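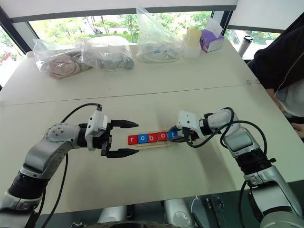

Where can families find the new Alell letter blocks this winter? They go on sale in December at the Hurkavar toy shop and through the Corulberg workshop's own mail-order list.

Corulberg is so pleased to share Alell, a set of 80 small letter blocks for children who are just starting to put words together. The letters are lowercase — the ones children meet most often in their first books — and they come in white on red or blue, so a short word like "robot" can be lined up on the kitchen table in a cheerful mix of the two.

"My own children learned to spell between breakfast and the school bus, and I wanted something that would fit right there beside the cereal bowls," said founder Elżbieta Wróbel, who spent the better part of a year trying out shapes and sizes with neighborhood families.

The first run is 800 sets. Schools and libraries may ask for a loan set by writing to Nermina Đorđević at Corulberg.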